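Sorting the stick drawer, finally

I've been meaning to write this one up since September, when the weather turned and I started spending my evenings on the floor with a cup of tea and whatever drawer was annoying me most. This time it was the one we've always called the stick drawer. Every house must have something like it. Ours had takeaway chopsticks, good chopsticks, craft sticks, garden labels, a couple of bamboo skewers and the long thin things that come out of a blind when it breaks and that you keep in case they turn out to be useful (they never have been, but I kept two).

My neighbour Shaohua Liao came over from across Brodesbridge Road while I had it all tipped out, and instead of being polite about the mess she sat right down and started pairing things up. She grew up in a house where her grandmother kept the chopsticks by colour and length, and heaven help you if you put a short one back with a long one. I told her we'd been eating with mismatched ones for years and she looked at me with real sorrow.
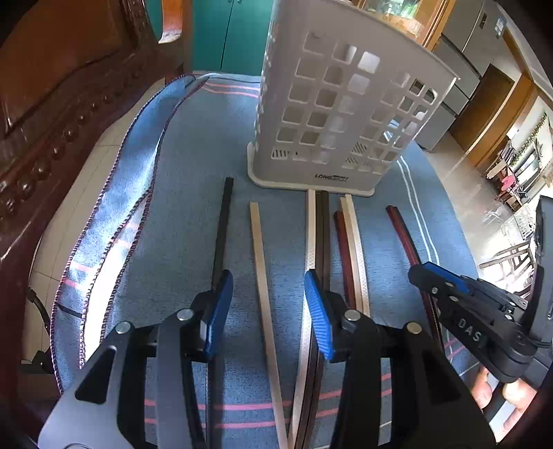

The trouble with thin sticks is that they won't stay sorted. You bundle them up, you put the bundle in a drawer, and a week later they've all slid down the back and you're eating noodles with one short and one long. So my first rule was to lay them out on something soft before deciding anything. A bare tile floor is hopeless, they skitter off the moment you breathe near them, but on the blue cloth with the pink and white stripes they stay where you put them, more or less in a row, and you can see the colours properly. I had no idea how many shades I owned until I saw black next to pale beige, and cream beside a dark brown. In the drawer they'd all just been "brownish". The white plastic basket with the square holes is a good one for the bigger bits and pieces too, and it can go straight under the tap when it gets grubby.

Once everything had been looked over, it went quite quickly. The pairs that still matched went back to the kitchen, standing up in a tall jar where I can see them. Odd ones that were still nice and straight went to my nephew Yichen, who is building a bridge for school and had put in an order for 40 of anything long and thin. He got 34 and said that would do. Anything splintery went in the green bin, apart from three that I'm using to hold up the sweet peas, and they seem perfectly happy out there.

I did think about buying one of those bamboo drawer dividers, and I even measured up for it, but then I found an old pencil tray in the hall cupboard that fits the drawer with a bit of room to spare. I lined it with a folded tea towel so nothing rolls around when you pull the drawer open too hard, as everyone in this family does.

Shaohua has offered to come back and help with the tea towels themselves, which have been quietly multiplying on the shelf above the kettle. I've said yes, and I'm making the lemon slice she likes. If anyone has a favourite way to fold the really thick ones, the kind that spring open again as soon as you let go, please leave me a comment, because I've tried thirds and I've tried rolling and neither one is working for me.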